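第三章　桌架安装与桌面校平

阅读时间：16 分钟（边装边读请自行加倍）

本章适用于 Vulby 升降桌架，以及用户自备的桌面。桌面由谁家生产我们不过问，门板、旧餐桌、亲戚家装修剩下的料都有人装过，只要厚度不小于 18 毫米，背面吃得住螺丝。低于这个厚度，螺丝会从正面冒出头来，桌子照样能用，写字时手腕会有意见。

如果您是从第一章按顺序读过来的，向您致敬，您属于少数派。如果您是装到一半装不下去才翻到这里，请先看 3.6 节，多数人的问题都在那儿。

3.1　开工之前

1. 清出一块地面，长宽都要比桌面多出一大步。您会在这块地上跪着转圈，请对膝盖好一点，铺条旧毯子。毯子同时也保护桌面，这算附带的好处。

2. 把纸箱里的东西全部取出，按袋子上的字母排开。袋子没有拆之前不要把几袋倒在一起。A 袋和 C 袋的螺丝长得很像，长度差一点点，这一点点正好是 C 袋螺丝钻穿桌面所需要的距离。

3. 核对零件：立柱两根，横梁两根，侧支架两根，底脚两只，控制盒一只，手控器一只，A 袋螺丝 16 颗，调平脚垫 4 只，内六角扳手一把。扳手如果有两把，说明打包的同事那天心情不错，多的那把归您。

4. 请准备我们没有附送的东西：十字螺丝刀、卷尺、铅笔、一把水平尺。手机上的水平仪软件也能凑合，前提是您的手机壳背面是平的，后面没有贴指环。

注意：电动螺丝刀可以用来把螺丝带进去，最后几圈请改用手拧。木料里的螺丝一旦拧滑，那个孔就退休了。

3.2　确定桌架位置

桌架装得正不正，全看这一步。很多人觉得用眼睛瞄一瞄足够，等桌子立起来，左边多出一截，右边少一截，于是把显示器放在多的那边，宣布这是设计。

1. 桌面反过来放在毯子上，背面朝上。

2. 量出长边的中点，用铅笔轻轻画一道。短边同样处理。两道线连过去，交点就是桌面中心。

3. 以中心为起点，沿长边方向向两侧各量 266 毫米，再画两道线，与短边平行。横梁内端的第一个固定孔对着这两道线。

4. 桌架前后不必完全居中。我们建议往后挪一点，给膝盖和抽屉留地方。挪多少由您决定，两侧挪得一样多就好。

5. 量第二遍。第二遍的结果和第一遍不一样时，请量第三遍，不要取平均值。

铅笔印事后可以用橡皮擦掉，也可以留着。本手册编写组里留着的占多数，理由是反正在背面，真实原因是橡皮不知道去哪儿了。

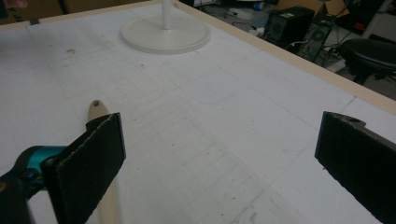 横梁摆好之后，先不要急着上螺丝。把侧支架也虚搭上去，看看整体轮廓与桌面边缘是否平行。发现歪了，这会儿挪动只需要两根手指；再过二十分钟，就需要一个愿意帮忙的朋友和一顿饭。

桌面四周带有凸出边框的，请留意横梁两头会不会顶到框。顶到了就把横梁往里收一格，横梁上有好几排孔，就是给这种情况准备的。千万别去锯边框。我们收到过锯完以后写来的信，信写得很诚恳，我们也帮不上什么。

3.3　固定横梁与侧支架

1. 用 A 袋螺丝把横梁固定在桌面背面，每根先上首尾两颗，拧到七成紧。

2. 装上侧支架，对齐后同样拧到七成。

3. 回到第一颗，按对角顺序逐颗拧紧。对角顺序的意思和换轮胎一样。没换过轮胎的，意思是拧完左上去拧右下，不要图近。

4. 把余下的 A 袋螺丝全部上齐。最后手里多出一颗，请从头数孔，不要把它放进抽屉里留作纪念。

注意：桌面是实木的，秋冬两季会收缩，开春又涨回来，侧支架上的长圆孔就是给它伸懒腰用的。长圆孔里的螺丝居中拧入，两头都留出空隙。在北方供暖的房间里，跳过这一条的用户一般会在头一个冬天听见啪的一声。

小心：密度较高的木料请先打引导孔，孔径比螺丝细一号。钻头上缠一圈胶带作深度记号，钻到胶带就停。听上去像小学手工课，它管用。

3.4　安装立柱与底脚

1. 把立柱插进横梁两端的卡槽，电机朝内。电机朝外也插得进去，这是我们设计上的一处疏忽，下一批会改，您手上这批请自己当心。

2. 每根立柱用 B 袋螺丝固定。B 袋螺丝是平头的，不会和别的弄混，请珍惜这段轻松的时光。

3. 装上底脚，较长的一端朝向使用者。

4. 拧入 4 只调平脚垫，先全部拧到底，调平的事放到 3.6 节。

5. 叫人来帮忙翻桌子。

第 5 条需要多说几句。升降桌翻身是整个过程里唯一真正有危险的动作，每个人都觉得自己一个人能行。桌架加桌面的重量，大约相当于一个不肯配合的青少年。两个人，一人抬一头，先侧立，再放平，脚先落地。不要抓着横梁拖，不要让立柱单边承重，不要一边翻一边商量晚上吃什么。

小心：翻身时控制盒尚未固定的，请先把它取下来。它会荡，并且专门朝下巴荡。

3.5　走线与控制盒

控制盒由 Workov 供应，外壳上的贴纸说明是外文的，要点我们译在下面，原文里祝您使用愉快的那段略去。

1. 控制盒贴着桌面背面，用两颗短螺丝固定，指示灯朝前。朝后也亮，只是您得趴下去才看得见。

2. 左立柱的线插 1 口，右立柱的线插 2 口，手控器插最边上那个窄口。插反了立柱不会坏，会一高一低地跟您闹脾气，换过来即可。

3. 电源线最后插。

4. 多余的线盘成圈，用魔术贴扎好。不要拉紧。桌子升到最高时，线要跟着走那么远，请替它算好这笔账。先把桌子放在最低处扎线，再升到最高时听见什么东西绷断，是本章收到来信第二多的事。
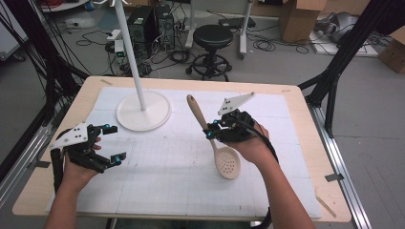
5. 插排可以固定在桌面背面跟着一起升降，这样只有一根总线拖到墙上。也可以放在地上，那样每样电器各有一根线拖下去，打扫时很有层次。

线路走完，伸手在桌下摸一圈。凡是膝盖会碰到的地方都不该有线垂着。坐下来再摸一圈，因为坐着和蹲着的时候，膝盖所在的位置很不一样，这件事常常被发现得太晚。

注意：理线槽是选配件，包装里没有。Famia 出的通用理线槽可以直接装，孔距对得上。其他牌子的请先量再买。用晾衣夹的也不少，我们不推荐，也没有立场反对。

3.6　初次上电、归零与调平

以下步骤请按顺序做，不要先按上升键过瘾。

1. 确认桌子上下左右没有阻挡。检查清单：窗台、暖气片、椅子扶手、猫。

2. 插上电源，手控器显示一串横杠。这是正常的，它还不知道自己有多高。

3. 按住下降键不放。桌子会缓缓降到底，微微一顿，再回弹一点点。看到数字出现后才可以松手。中途松手要从头再来，手册写到这里已经能听见有人松手了。

4. 按上升键走完全程，再降回来。听声音：均匀的嗡嗡声正常，咯噔声说明有螺丝没有上紧，尖叫声请立即松手，看看是桌子在叫还是您在叫。

5. 把水平尺放在桌面中央，沿长边看一次，沿短边看一次。

6. 哪边低，就把那边的调平脚垫往外旋。每次半圈，旋完再看。一次旋三圈的人，往往要花一晚上追着气泡满桌跑。

7. 两个方向都平了以后，按住桌角轻轻晃。哪一角发虚，就把那一角的脚垫再放一点，直到四只脚都踏实。

8. 桌子升到常用的站立高度，重复第 5 步。有些地面会让桌子在低处平、在高处不平，这种情况多半是底脚螺丝松了，回到 3.4 节第 3 步。

调平做完，不少人会放一颗玻璃珠或一支圆铅笔来验收。可以放，不过请先想好它滚下去之后您打算趴在哪里找。桌面本身有轻微翘曲时，珠子总会朝某个方向走，这和桌架没有关系，拧脚垫也拧不回来。

注意：地毯上调平的结果只能保持几天，等底脚把绒毛压实，请再调一次。有人问为什么不能等压实了再调，当然能，那几天您的咖啡会有自己的想法。

3.7　高度记忆

手控器可以存几个高度。站好或坐好，调到舒服的位置，按住 M 键，再按一个数字键，听见一声短响就存上了。

坐姿高度以手肘自然弯曲、前臂放平为准。站姿同理，请穿着平时在家穿的鞋存。穿着皮鞋存好，换回拖鞋一站，会觉得桌子一夜之间长高了。

家里几个人共用一张桌子的，请事先分好谁用哪个键，写张条子贴在手控器下面。本手册不负责调解键位纠纷。

3.8　常见毛病

桌子升到一半自己停下，往回退：防夹功能起作用了，先找找夹住了什么。什么都没夹住，多半是某根线绷直了，见 3.5 节。

手控器没有显示：看插排开关。我们知道您看过了，请再看一遍。

两边高度不一致：按住下降键重新归零，做法见 3.6 节第 3 步。重复两次仍不一致，检查 1 口和 2 口的插头是否插到底。

打字时桌子晃：所有升降桌在最高处都会晃一点，区别在于厂家承不承认。先查 A 袋螺丝，再查脚垫，最后考虑打字轻一些。

有焦味：拔电源，写信给我们。不要先拍视频。

备件和更换脚垫由 Panasiuk 五金行代发，来信请写清批次号。批次号印在左侧底脚的内侧，没错，要趴下去看，我们也知道应该印在别处。今年九月之后的批次已经挪到横梁正面。

抽屉与显示器支架的安装见第四章。装支架之前请确认夹口处的桌面背面没有横梁，想夹的地方恰好有横梁的，请先读 4.2 节，再决定要不要生气。

读者留言

靠窗那位：看到“不肯配合的青少年”，转头看了看来帮我抬桌子的那一个，形容准确。

三楼老租客：电机真的能朝外插进去。别问。拆了重来，一个下午没了。

松鼠桂鱼：请教一下，旧门板当桌面，锁孔那块是空的，侧支架刚好压在上面，能垫块木头吗？

　　回复 松鼠桂鱼：我家就是门板，把锁孔里塞了木块和胶，隔天再上的螺丝，现在用着还行。要紧的是胶得干透。

夜班编辑：3.6 节第 3 步，我松手了。松了两次。

半截铅笔：266 是从中心线量到孔的中心，还是到横梁的端头？我按端头量的，装完发现孔对不上，往回挪了一格。建议配个图。

　　回复 半截铅笔：孔中心，3.2 节第 3 步写着呢，第一个固定孔对线。

　　回复：看到了，谢谢，我是装到一半才翻过来的那种人。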